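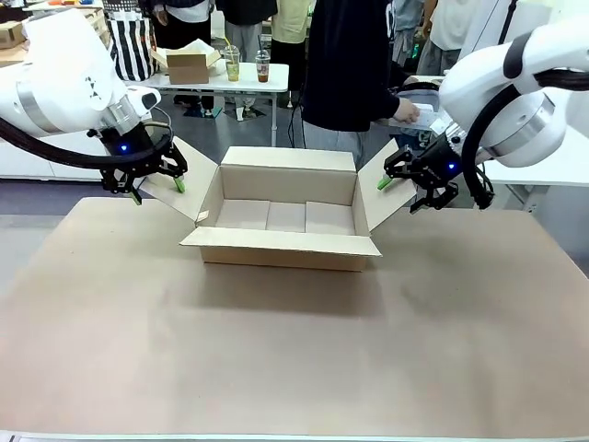

## 4. Unpacking and first set-up

This section covers the Grunent flat-bed laminator from delivery to the first test sheet. Read it through once before you start. Allow an hour, and do the work where the machine will be used, as it is awkward to move once the feed table is fitted.

### 4.1 Before you open the carton

1. Check that the label on the carton matches your order. The model name is printed above the bar code.
2. Look over the outside for crushed corners or punctures. If you find any, take photographs and write "damaged" next to your signature on the delivery note.
3. Stand the carton on a flat surface with the arrows pointing up.
4. Cut the tape along the centre seam with a short blade, then fold all four flaps right back.

**Caution:** Keep the blade shallow. The power lead is packed directly under the top sheet of card.

### 4.2 Taking the parts out

1. Lift out the accessory tray. It holds the power lead, the feed table, two side guides, the hex key and the carrier sheets.
2. Remove the upper foam block.
3. With one person at each end, lift the machine by the base. Do not lift it by the lid or the rear rail.
4. Set it down on its rubber feet and peel off the blue transit tape from the lid, the front slot and both rollers.
5. Turn the red transit screw on the left side anticlockwise until it comes free. Put it in the pocket inside the lid.

**Note:** Keep the carton and the foam until the end of the guarantee period. Machines returned to the Pakbridge workshop in other packing are not covered for damage on the way.

If a part is missing, do not use one from an older model. The Mok side guides look the same but are 3 mm shorter, and sheets will drift to the right.

### 4.3 Choosing a place

- The bench must be level and able to carry 40 kg.
- Leave 200 mm clear behind the machine for the rear exit slot, and more if you laminate long banners.
- Keep it away from open windows and fan heaters. A draught across the front roller causes cloudy patches on one side of the sheet.
- Use a wall socket. Extension leads on a reel must not be used.

### 4.4 Fitting the feed table

1. Check that the machine is unplugged.
2. Hold the table at a slight angle and hook its two tabs under the front lip.
3. Lower it until both sides click.
4. Slide the side guides on from the ends, with the printed scale facing you.
5. Tighten the small screws with the hex key. Finger tight plus a quarter turn is enough.

If only one side clicks, take the table off and start again. Pressing down on the loose side bends the tab.

### 4.5 Switching on

1. Plug in the lead at the machine first, then at the wall.
2. Press the rocker switch at the back. The display shows the software version, then WAIT.
3. Set the dial to the thickness printed on your pouch packet.
4. Wait for READY before feeding anything in.

There may be a faint smell the first time the rollers heat up. It clears once the machine has been on for a while. If you see smoke, switch off at the wall and ring the Brastham service desk.

**Warning:** The rollers stay hot after the display goes dark. Do not open the lid until the HOT lamp is out.

### 4.6 Test sheet

1. Put a plain sheet of paper in a pouch, square to the sealed edge.
2. Place the pouch in a carrier sheet and feed it in, sealed edge first.
3. Let go as soon as the rollers take hold.
4. Collect the sheet from the rear and lay it flat to cool.

Hold the cooled sheet up to a window. Silvery specks mean the dial is set too low for the pouch. Ripples mean it is set too high. Change the dial by one step and run a fresh sheet.

Write the sheet counter reading on the service card inside the lid. The rollers need their first clean at 1,000 sheets, or sooner if you see glue marks. See section 7 for cleaning.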